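Plernero Community Help
Relationships and Family > Living Together > Money and Household

Partner has asked to postpone moving in for a second time. How should I respond?

Posted by: quiet_landing
Status: Open to replies

I should be grateful for the views of members on the following matter.

My partner and I have been together for 19 months. We live 70 miles apart, I in Brultholm and my partner in Kurup, and we have spent most weekends together since our first summer. Last autumn we agreed that my partner would move into my flat, which is the larger of the two and on which I hold the lease. The flat is on the upper floors of a house built in 1835. It has a second bedroom that could serve as a study.

The first date we settled on was moved at my partner's request, owing to a change of duties at work. My partner is employed by Storeck, and the request seemed to me entirely fair. A new date was then set for May. On Wednesday evening I was told by telephone that May would also be too soon. No third date was offered. When I asked whether the difficulty was with the flat, with the distance from work or with me, the reply was that it was "none of those in particular".

I have since found it hard to raise the subject. Our conversations are friendly but noticeably shorter than they were.
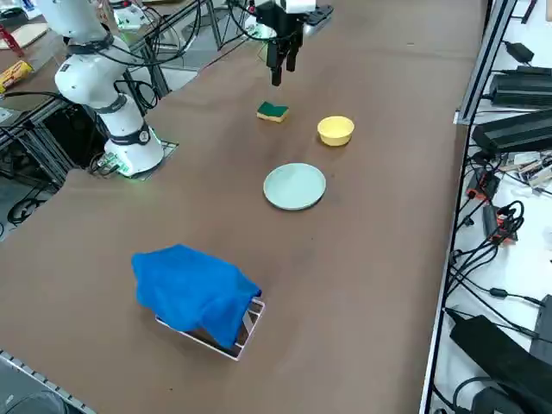

There is also a question of money. On the understanding that the rent would be shared, I spent 4000 pounds on the flat: a new bed, fitted shelving in the second bedroom, and repairs to the bathroom that the landlord had declined to carry out. My partner was aware of this work and chose the shelving with me, but made no formal promise to contribute. I have not asked for anything, and I am unsure whether it would be right to do so.

My questions are therefore these. Is a second postponement to be understood as a refusal? Is it reasonable to ask for a firm date, and if so, how should the request be worded? Finally, should the cost of the work be mentioned in the same conversation or kept apart from it?

I would add that I do not wish to end the relationship. I would also prefer not to receive replies consisting only of the advice to do so.

Edited to add: we have no children and no pets. Neither of us has lived with a partner before.

Reply from: Household Matters Desk (Plernero help team)
Marked as helpful by the original poster

Thank you for setting out the position so clearly. The following is general guidance offered by the help team. It does not take the place of legal advice or of counselling in person.

Whether a postponement amounts to a refusal

A second postponement should be taken seriously, but it should not be read as a final decision. Members who write to this board about delayed moves most often report one of a small number of causes: worry about giving up a home of one's own, worry about money, pressure from family, or uncertainty about the relationship itself. The first of these is easily mistaken for the last. A person who has never shared a home with a partner may be fully committed and still find the handing in of notice very difficult.

It is of some importance that your partner would be moving into a flat which is already yours. The lease is in your name, the furniture is largely yours, and the work has been completed to a plan that began before your partner arrived. Your partner may feel that they would be a guest. This is seldom said aloud, particularly where the other person has been generous, and "none of those in particular" is the sort of answer given by someone who has not yet found the words for it.

You should equally allow for the possibility that your partner has doubts about the relationship. We would not advise you to settle on either reading before you have spoken.

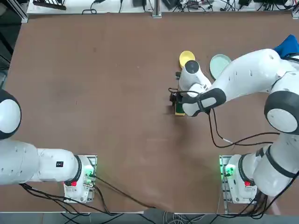
Two white robot arms at a brown wooden table.

How to raise the subject

We recommend that the conversation be held in person and that your partner be told beforehand what it will concern. A matter of this size should not be opened at the end of a telephone call or on the last evening of a weekend, when one of you is shortly to travel home. A Saturday morning is generally suitable.

It is helpful to begin with your own position and to state it plainly. You may wish to adapt the following wording:

"I would still like us to live together. I was disappointed when the date was moved again, and I would like to understand what is making it difficult. I am not asking you to decide today."

Having said this, please allow your partner time to answer. Long silences are uncomfortable, and there is a temptation to fill them by offering explanations on the other person's behalf. If you suggest that the cause is work, your partner may simply agree that it is work, and you will have learned very little.

The question of a firm date

It is reasonable to ask for one. You have rent to pay and plans of your own to make. In our view, however, a date demanded during a first conversation is likely to be given under pressure and may be moved a third time. A better request is for a date by which the two of you will decide. Four to six weeks is a usual period. Both of you should write it down, and the subject should then be left alone in the meantime, save where your partner chooses to raise it.

You may also consider an intermediate arrangement. Some couples find it useful for the person who is moving to spend two full working weeks in the new home while keeping the old one. Weekends are a poor guide to shared living. Weekday mornings, laundry, tiredness and the question of who buys the milk are a better one. With a distance of 70 miles, your partner would need to ask their employer whether the hours could be adjusted for that period, and this should be settled before anything is agreed.

If your partner does feel that the flat is not theirs, ask what would need to change. The answer may be small, such as a desk brought from Kurup or a wall painted in a different colour. It may be larger, and include a wish to look for a new home together. We would ask you to consider that fairly, even though it would mean leaving work for which you have lately paid. 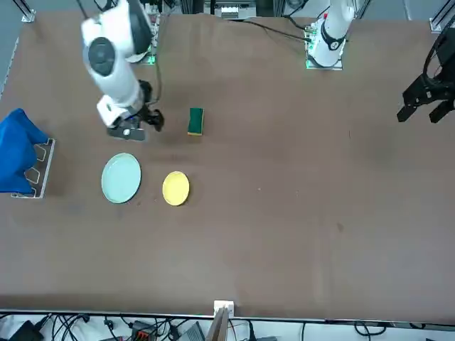

The cost of the work

We advise that this be kept apart from the first conversation. If the two are joined, your partner may hear the request for a date as a request for repayment, and may agree to move from a sense of debt.

As to whether you are entitled to ask, the spending appears to fall into two kinds. The bed and the bathroom repairs are of use to you whether or not your partner moves in. The shelving was chosen jointly and for your partner's benefit, and it would be fair to ask in due course whether they would be willing to share that part. You should be prepared for the answer to be no. From what you have written, there was no agreement, and we would discourage you from speaking as though there had been one.

Should the move go ahead, please put the financial arrangements in writing beforehand. A single page is sufficient. It should state what each of you will pay towards rent and bills, who owns the larger items, and how much notice each will give if the arrangement comes to an end. You should also inform your landlord, as many leases require consent before another adult takes up residence.

If the conversation does not go well

Should your partner decline to discuss the matter at all, or should the agreed period pass without an answer, you will need to decide how long you are content to continue as you are. There is nothing improper in continuing to live apart, provided that it suits both of you. Couples counselling is available in most towns and is not reserved for married persons.

Reply from: platform_two

I wish to add a short point from experience, as I was in the position of your partner some years ago.

I postponed twice. On each occasion I gave work as the reason, and on each occasion work was a small part of it. The truth was that I had a rented room of my own for the first time in my life and was ashamed of how much I liked it. I believed that saying so would be hurtful. When I was at last asked directly, and without anger, I said it, and the matter was settled within an afternoon. We agreed that I should have one room with a door that could be closed. We have lived together since.

I would respectfully differ from the help team on one matter. Six weeks of not discussing the subject would have been very hard on me, and I suspect on the other person also. A fortnight would be ample.

Reply from: m_orchard_lane

In my opinion the money should be asked for. 4000 pounds is a considerable sum and your partner helped to choose the shelves. I would ask for half and see what is said.

Comment from: quiet_landing

I am obliged to all who have replied. I had not considered that the flat might feel like mine alone, although I note with some discomfort that I refer to it as "my flat" throughout my own post. I shall propose that we speak on Saturday, and I shall leave the cost of the work for another time.

To m_orchard_lane: I understand the reasoning, but I do not believe that half would be fair, given that the bathroom required repair in any event.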